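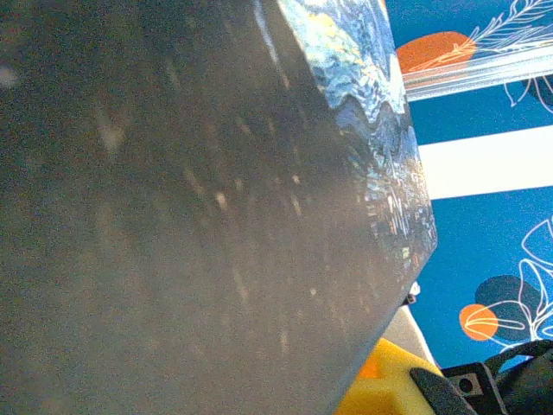 Ticket: Nightly stock import stops partway, no error reported
Product: Putex Stock, desktop edition
Component: Import / Argate connector
Priority: Normal
Status: Resolved, workaround in place

Reported problem

The shop keeps its master stock list in Huaranga and sends a nightly CSV file to Putex through the Argate connector. The file for last night holds 1,113 records. Putex imported 670 and marked the job Complete. Items past that point kept the previous day's quantities, so the web shop went on offering titles that had sold out at the counter.

No error in the job history. No warning email. The customer noticed when an online order came in for an exhibition catalog that had a stock level of zero in Huaranga.

Expected: all records are imported, or the job fails and says why.
Actual: partial import, status Complete.

Environment

Putex Stock on one back-office PC
Argate connector set to run at 2:15 a.m.
Huaranga export profile "Web stock", comma separated, UTF-8, header row on
Antivirus exclusion for the import folder already in place

Log

9:05 a.m. Ticket opened. Asked customer for the export file, the job log and a screenshot of the field mapping.

9:40 a.m. Files received. The mapping matches the export header. All required columns are present. File size on the Huaranga side and in the Argate inbox is the same, so the transfer is not cutting the file short.

9:55 a.m. Asked customer to run the import by hand from the same file. Same result, 670 records, status Complete. Timing and scheduler ruled out.

10:20 a.m. Checked free disk space, folder permissions and database size. All normal. Ran the Putex database check with repair turned off. No faults found.

10:45 a.m. Removed the first 3 records and imported into a blank test database. The import ended after the same item as before. The stopping point follows the content of the file and is not a record limit.

11:10 a.m. Opened the file in a plain text editor with hidden characters shown. The record directly after the last imported one is a boxed set of art prints. Its long description contains a control character (hex 1A) between two sentences. On import, Putex reads this as an end-of-file mark and closes the file. Everything after it is ignored. The job is marked Complete because, as far as the reader is concerned, it got to the end.

11:25 a.m. Searched the rest of the file for the same character. Found it in 2 further records, both from the same supplier. The customer confirms that these descriptions were pasted from the supplier's price list in May. They were added to the web export profile yesterday afternoon, when the long description column was first switched on. Earlier exports left that column out.

11:50 a.m. Deleted the character from a copy of the file and imported into the test database. 1,113 records, no rejects.

12:15 p.m. Customer cleaned the descriptions in Huaranga and ran a new export. Live import run by hand: 1,113 records. Quantities for ten titles picked by the customer match on both sides.

Cause

The Putex import reader opens text files in a legacy mode that treats hex 1A as the end of the file. Huaranga does not strip control characters from description fields on export.

Workaround

1. In Argate, open the connection and go to Filters.
2. Turn on "Remove control characters". Leave "Keep line breaks" on, or multi-line descriptions will be joined together.
3. Save and restart the Argate service. The filter is not picked up until the service restarts.
4. Under Alerts, turn on "Compare record count" – this sends an email if the number of records sent and the number imported differ.

Applied on the customer's system at 12:30 p.m. Tested with the original, uncleaned file against the test database. All records imported.

Notes

Quoting the field does not help. The reader stops at the character whether or not it is inside quotation marks.

Saving the file again from a spreadsheet program is not advised. It may remove the character but can also change ISBNs to scientific notation and drop leading zeros from item codes.

Follow-up

Defect raised with Putex development for the reader mode and for the misleading Complete status. No release assigned yet. The customer has asked to be told when a fix ships and will leave the Argate filter on until then.

Overnight job checked at 8:30 a.m. the next morning: sent and imported counts match, no alert email. Ticket closed with the customer's agreement. Reply to the closing email to reopen.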